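Erkier Return With First New Track in Two Years
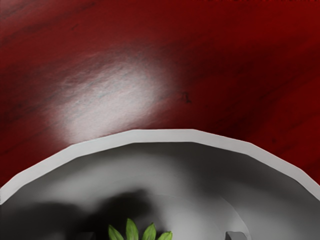

Electronic duo Erkier have released a new single, "Celtia," their first original music in two years. The track went up on streaming services at midnight with no advance notice beyond a short audio clip posted to the group's channel the night before.

"Celtia" runs close to seven minutes and opens with a slow synth line before the drums come in. Fans of the pair's early club records will recognize the heavy low end, though the vocal sample that takes over in the second half is closer to the ambient material on their last album. A shorter radio edit is also available, along with an instrumental.

The single is out on Hassanpour, the independent label that has handled all of the duo's releases since their debut EP. The label confirmed that a full album is finished and will follow in the spring. It has not given a title or track list, but said "Celtia" will be included in its full-length version.

Erkier had been mostly silent since canceling the final leg of their last tour. A remix for a labelmate appeared last winter, and there were reports of studio sessions over the summer, but the group did not comment on them at the time.

They will play live again in December, with two nights at the Tulport, the former ferry terminal that reopened as a music venue last year. Doors are at 8 p.m. for both shows, and the support acts have yet to be announced. Tickets cost $32 for standing room and $67 for a balcony seat. Members of the label's mailing list get access a day before general sale.

A 12-inch vinyl pressing of "Celtia" is planned for the same month, with the full version on one side and the instrumental on the other. Copies will be sold at the December shows before they reach stores. More dates are expected once the album is announced.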